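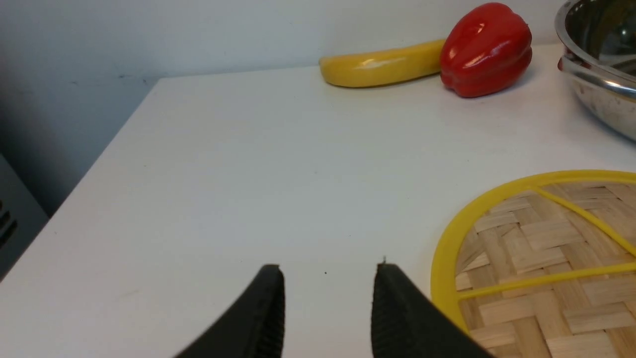 Getachew Sisay asked that the table for the play kitchen stay against the wall, because in the middle of the room the children walk into its corner. The others agreed with this and the point was closed before we came to the agenda.

Minutes, Stoletti playroom group, Udport
Monday, room 26, start at 4:15 p.m.

1. Last minutes
Accepted. One correction: the shelf was ordered from Nornora, not from Ayele.

2. Play food and pots
The banana and the red pepper remain on the white table, at the back by the wall, so that the front part is free for "cooking". The steel pot stays in the right corner. It was discussed if more vegetables should be put out at the same time. Most were against. When everything is out, the small ones carry it to the book corner and the tidying takes until closing. The rest of the food stays in the box and we change it every second week.

3. Cleaning of the table
The tabletop has faint scuffs. One proposal was to paint it again, another was to buy a washable cloth. The cloth was preferred, but it must not hang over the edge. Price at Nornora is 36 dollars. Getachew will ask if they have a shorter one. Until then the table is wiped with a damp cloth after each group, also along the wall where crumbs collect.

4. Tidying song
The song is too long for the afternoon group. We will try only the first verse in December.

5. Cupboard
The code of the cupboard lock is again 3123. Please do not write it on the door. The lower hinge is loose and was not repaired yet. Ayele has promised to send the part.

6. Other
The box for lost socks is full. Parents will be reminded at pick-up time.
Question about a second small apron: moved to the next meeting.

End at 5:20 p.m.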